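4.2 Valve demo, open day set-up (Huseo sim, Ollotwood site)

Read 4.1 first. Allow 900 seconds from cold start to first visitor, more if the Leclerc projector is on the same socket.

1. Power on demo PC, then big screen. In that order.
2. Open Huseo, pick scene "Wurley valve". Plain grid floor, nothing else loaded. If you get the warehouse you picked the wrong one, go back.
3. Check port reads 804. Change it if not, then restart the scene.
4. Load the wheel. Press Home, wait for both arms to settle.
5. Set speed to 2. No higher with visitors in.
6. Run the grip step: right hand to the shaft, left hand stays clear and open. Pause there for the talk.

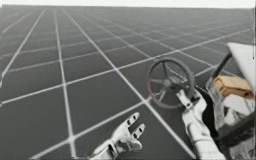

Fig. 4-3. Paused at grip step. Right hand at the shaft, left hand open, wheel above grid.

7. Talk done, press Resume. Let visitors use the blue pad only, one at a time.
8. Between groups: Stop, Home, back to step 4. Dont skip Home.

NOTE: Log file stops at 3,000 lines. Clear it at lunch or the scene slows to a crawl.

NOTE: Frame rate drops if the wheel is loaded twice. Check the object list, delete the spare.

CAUTION: Sim only. Check the "live arm" box is unticked before handing over the pad, and agian after every restart.

Shut down: see 4.6.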